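Ravinder Després has been packing orders at Flevow for long enough to have worked at both of its addresses, the old one in Suridville and the present one in Erkberg. When I ask which he preferred he says Erkberg, "for the heating mostly", and then talks for some time about belts.

The packing room used to have no conveyor at all. Parts were carried from one table to the next in trays, and on a full day that meant 615 pieces going across the floor by hand. "You'd finish and your wrists knew about it," he says. The belt went in last April. It took two people a morning to level it, and Després was one of them.

He is particular about where the bins go. He likes them low and close to the belt, side by side, so that a part can be set down in one without anybody leaning. He also likes them blue. White parts in a white bin are hard to see at the end of a shift — they had grey ones for a while and those were little better.

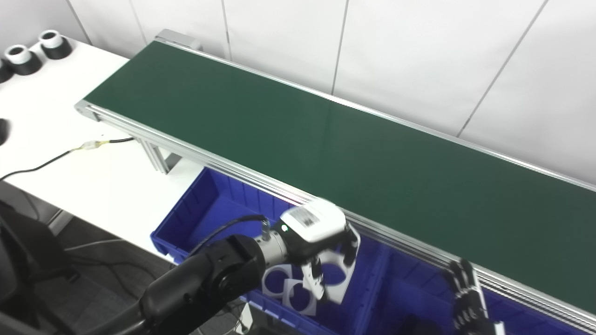 Samonte disagrees about the bins, and told me so when I stopped at the next table: they ought to stand at waist height, on a trolley, and Després only wants them low because he is used to it. The two have had this argument before. Després shrugs when I bring it up. "We tried the trolley. It rolled."

He has a few other rules. A bin holds 50 parts and no more, and flat pieces go in flat. The belt is wiped down before it is switched on, with a dry cloth. Cables on the table are a sore point. He would like them clipped underneath and has asked for clips twice.

I ask if he ever gets bored. He thinks about it. "Between orders, a bit. You look at the belt." The longest gap he remembers was 72 minutes, waiting on a delivery of boxes, and he spent it sorting the label drawer. The drawer is still in the order he left it, and he showed me before I went.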